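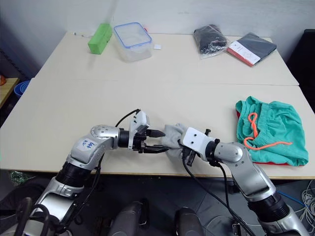

Could the demonstration be run a second time for the late shift, Birklow asked before the first item had been taken, and would the handover between the two arms be part of it? The request was noted and dealt with under item 4.

Minutes of the open day review meeting
Held at the Skiltmont site, August, 2.15 pm
Represented: Detwood (chair and minutes), Birklow, Sethi

1. Minutes of the previous meeting
Agreed with one correction. Under "Access", "rear door" should read "side door".

2. Report on the demonstration
Detwood reported that the open day drew almost 100 visitors over the morning and afternoon sessions. The two-arm unit was shown handling clothing at the table: picking up single items, passing them from one gripper to the other, and putting them down. Visitors could stand on the far side of the barrier and ask for an item to be repeated.

Small items such as socks were requested most often. Sethi stated that the handover is the slowest step. The receiving gripper must be open and in position before the item reaches it, and a hanging end moves after the arm has stopped. The pause before closing is set by hand at present. Sethi is to supply the current value in writing.

Birklow asked whether shorts and other garments with a drawstring would be included in the next run. Sethi replied that they would, with the string left untied. Birklow wanted them tied as well. Left open.

3. Picking from a crumpled state
Discussion returned to the point raised at the previous meeting, namely where the gripper should take hold of a garment that has not been laid flat. Sethi's view is that a raised fold close to the edge is the better choice, with the fingers opened wide on approach. Detwood considered that this favours thick cloth and asked for thin items to be logged separately.

The log for the period up to the open day holds 967 attempts, of which 715 were on crumpled garments. The remainder were on folded or bagged items. Birklow asked that the two groups should not be averaged together in the report. Agreed.

Plain single-coloured cloth was discussed briefly. Birklow considers that folds are harder to tell apart where there is no pattern. Sethi did not dispute this but has no separate results for it. 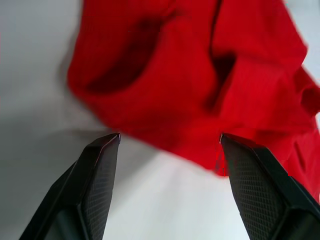

4. Repeat demonstration
Agreed in principle for the late shift, start 7.30 pm, same table and same layout. The handover is to be included. Birklow to confirm numbers. The barrier is to be moved back one pace at the request of Detwood.

5. Actions
Sethi: written value for the closing pause; thin items logged separately.
Birklow: late shift numbers; list of garments with drawstrings.
Detwood: barrier; corrected minutes of the previous meeting.

6. Any other business
Birklow asked for larger type on the visitor sheet. Detwood will reprint it.

The meeting closed at 3.40 pm.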